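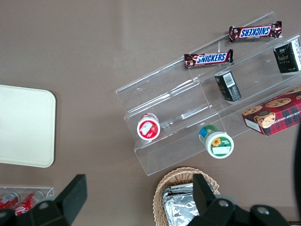 Snack station, arm 2, wrist camera view over the tiered stand.

Demness Retail Automation, Lirdale site
Arm cell inspection checklist, follow-up after drop fault
Inspected by: Radwa Badawi
Reviewed by: Beatriz Guerreiro
Date: May 2021
Pick counter at start of inspection: 1,069

Reason for inspection
Arm 2 let go of a boxed item partway through a move and then kept travelling to the tray with nothing in the fingers. The controller logged a completed pick. Operator hit the stop. No injuries. Same fault was written up in March and closed as a one-off. It is reopened with this sheet.

1. Emergency stop, bench side
Pass. Arm halts and holds position. Reset needs the key, as it should.

2. Emergency stop, door side
Pass, but the button is stiff. Replace at next service.

3. Guard interlock
Pass. Opened the guard three times during slow moves and the arm stopped each time.

4. Gripper fingers
Fail. Left finger pad is worn smooth near the tip. Right pad is fine. Replace both as a pair. Don't swap one and leave the other.

5. Gripper body bolts
Pass. Checked with the torque driver and re-marked with paint pen.

6. Grip confirmation
Fail. This is the main finding. The controller takes finger position as proof of a grip, and the limit had been left wide enough that fully closed fingers still counted as holding something. Ran 23 test picks with the old setting and got four false confirmations, all on narrow items.

7. Grip force
Comment. Set to 20 N for everything. Fine for the cookie box and the other cartons. Too much for the foil packets in the basket, and I'd like a lower value for the round tubs as well. Carvalho supplied the gripper and can send us their per-item table.

8. Clearance around the stand
Comment. The shortbread box sticks out past the right side of the acrylic stand. Move it in before the next run. The fingers come down close to the wicker basket too, so shift the basket back and tape its position on the table.

9. Item placement
Comment. The small tubs are on their sides on the bottom tier and could roll if nudged. Stand them up or add a lip. The Snickers bars are OK lying flat.

10. Wrist camera
Pass. Lens clean, mount tight. There is some glare on the tabletop and along the shelf edges. Virari vision software found all items in the test, so no action for now.

11. Cable run at wrist
Pass. Strain relief is sound. Colour tape is peeling, cosmetic only.

Actions before return to service
Replace both finger pads (Radwa)
Tighten grip limit and repeat the item 6 test (Radwa)
Add a stop if grip is lost mid-move (Beatriz to raise with Virari)
Reposition box and basket, secure tubs (day shift)

Status: locked out. Tag 235 on the isolator. Slow speed testing only, with one person at the bench stop.

Reviewer comment (B. Guerreiro): Agreed on all items. The March report should not have been closed without a test like the one in item 6. Please attach the controller log to this sheet and leave the tag on until I've signed the retest.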